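Indberg workbench - reviewed by Tímea Barta, 26 January 2018

Five stars from me, and I don't hand those out easily! We bought the Indberg table for our shared workshop last August, after the old one finally lost its argument with a leg bolt, and I've been meaning to write something ever since.

First the height. I'm tall, Máté isn't, and we can both stand at it for a whole afternoon without moaning about our backs. The top is deep enough that you can keep your kit set up towards the back and still have elbow room in front. With the old Nilham table everything ended up on the floor by lunchtime.
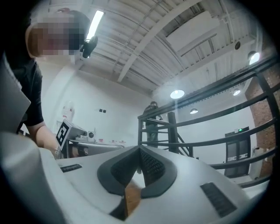
It's also wonderfully steady. You can lean right over it to reach something on the far side and it doesn't tip or creep across the floor, even with heavy gear on top. I did put felt pads under the feet - the ones in the box are thin and a bit mean.

Putting it together took Szabolcs and me one evening (the drawings are good, the words less so). Two of the bolts were too long, but Indberg posted new ones and didn't make a fuss.

Grumbles? The edges could be rounder, and it's a beast to carry upstairs. Get a friend. We paid 200 with delivery and I'd happily buy a second one. Veronika already wants one for her sewing room.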